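Skultaveo grasp-correction method: a review after a month of zipper and bag tasks
Reviewed by Farzana Mridha, 2021-05-26

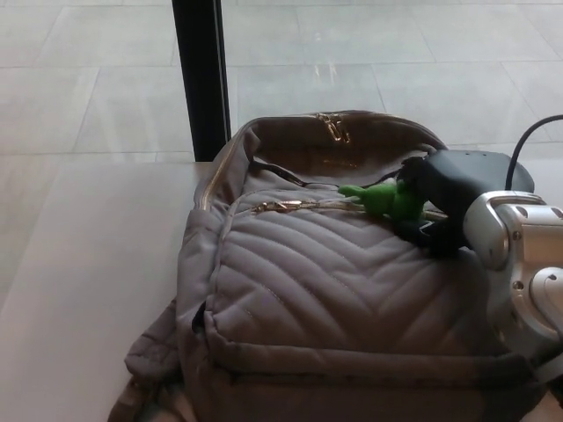
The arm at the top of the quilted backpack, one of the soft items in our bag set.

Skultaveo is a method for teaching an arm to fix its own bad grasps on soft goods. The authors, Maksym Zakharchenko and Nilmini Howlader, released the code and the trained weights in February. I ran it on our own bench with our own bags, and this review covers how well it held up there.

The idea is simple. Most learned policies pick a grasp point, close the fingers and carry on. Skultaveo adds a short check after the fingers close. A small network looks at the head camera view and the finger position and decides whether to keep going, shift the grip or let go and start over. It is trained on human corrections, so you need someone to step in by hand while the arm is working.

Setup took two days. The install notes are clear, but the camera calibration page is out of date and I had to ask Sewwandi Haque for her copy. Training used 440 demonstrations, and it finished overnight on one card.

We ran 2188 trials across 33 bags, with the plain Drallow policy as the baseline. Skultaveo finished more of the zipper tasks, and the gain was largest on small, flat pulls. Drallow tends to close beside a flat pull and drag the fabric along with it. Skultaveo usually notices and backs off.

Padded fabric is harder. Quilting gives way under the fingers, so a grip on a fold of cloth can feel much like a grip on the pull. Metallic pulls also catch the light, and with daylight coming through the glass the check was less reliable. We got better results in the evening - enough that I would report the two conditions separately. The paper does not.

The other weak point is time. Each check is short, but the method will sometimes shift the grip back and forth on the same spot. I capped it at 4 corrections per trial and lost very little.

I would use it for zippers, straps and buckles, where a missed grasp is common and cheap to repeat. For rigid parts I would stay with Drallow. Mitali Haque is now running the same set on the Bandara gripper, which has softer fingertips, and I will add her numbers when the runs are done.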